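Workshop > Build log > Gripper

April 2024

Quick one tonight, I'm behind on everything. Two-finger gripper for the Huko arm, still going on the bench at the shared shop. Fuad Hadgu printed new fingers on Saturday (thank you Fuad) and they fit. Sort of. One hole drilled out by hand, pretend you didn't see it.

The thing I keep getting stuck on is soft packaging. Boxes, no problem. Cans, no problem. Crinkly plastic with something springy inside, hopeless. The fingers close, the plastic slides, the motor thinks it has a grip and lifts nothing. So the plan is to copy what hands do in a store and stop guessing.
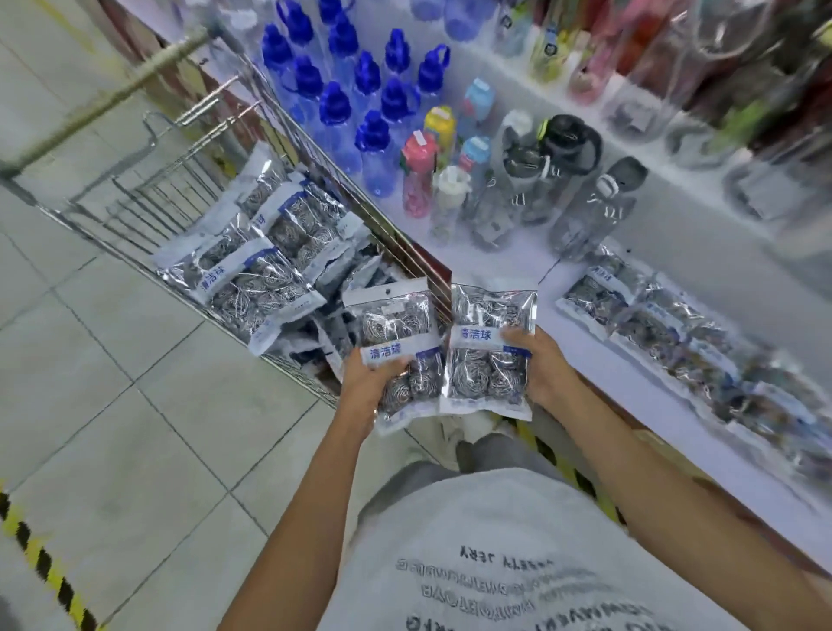 Steel scrubbers, one pack in each hand. Left from below and the side, right along the edge.

Look at that right thumb. It presses over the front near the label while the rest of the hand stays on the edge. My gripper has no thumb to speak of, just two flat pads coming together in the middle like tongs. So new finger shape: one wide pad with a lip, one narrow one that comes in from the front. Drew it on the back of a Jutov invoice, Saron Tufa redrew it so it could acually be printed.

Numbers for whoever asks. The narrow finger is 132 mm long now, weight of the whole gripper with the servo is 685 grams. Too heavy, the elbow joint complains. Pads are cut from a silicone mat, glued on with the Prummont stuff, which needs a full night. I gave it two hours. Don't do that.

Reaching is the other half. The arm goes straight at things and knocks over whatever is next to them.

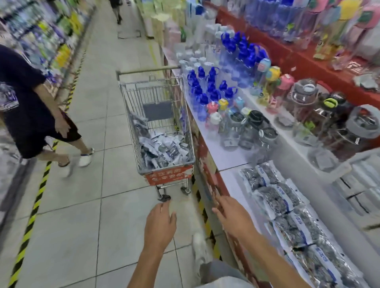

Fingers spread before anything gets touched. Packets flat in overlapping lines on the low counter.

So now it opens wide early and closes late. Pre-open distance was a fixed number, now it depends on how far the wrist is from the target. Maybe 9 lines of code and most of an evening, I had a minus sign wrong the whole time.

Flat overlapping packets are still bad. It picks the top one and drags the next one along. Might try a small tilt at the start of the lift, havent tested.

Then there's things that lean. I want one arm to steady and one arm to grab, and I only have one arm. Second one is half built from Căpraru parts, no wrist yet.

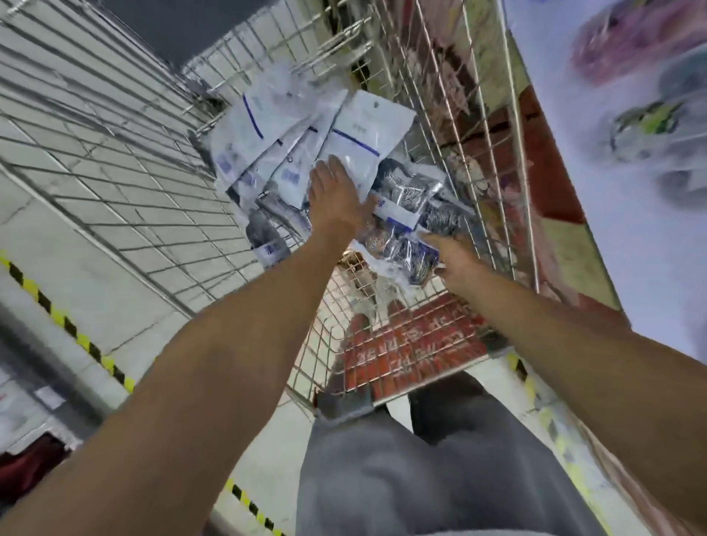

Next up

- Wrist for arm two
- Lighter servo bracket, lose the steel
- Flat hand mode, fingers open, just press and hold. No squeezing at all
- Pinch mode for plastic wrap, tips only
- Reglue the pads and WAIT this time

Hoping for both arms on the bench by May. Saron has the good calipers if anyone is looking for them.

14 comments | 32 shares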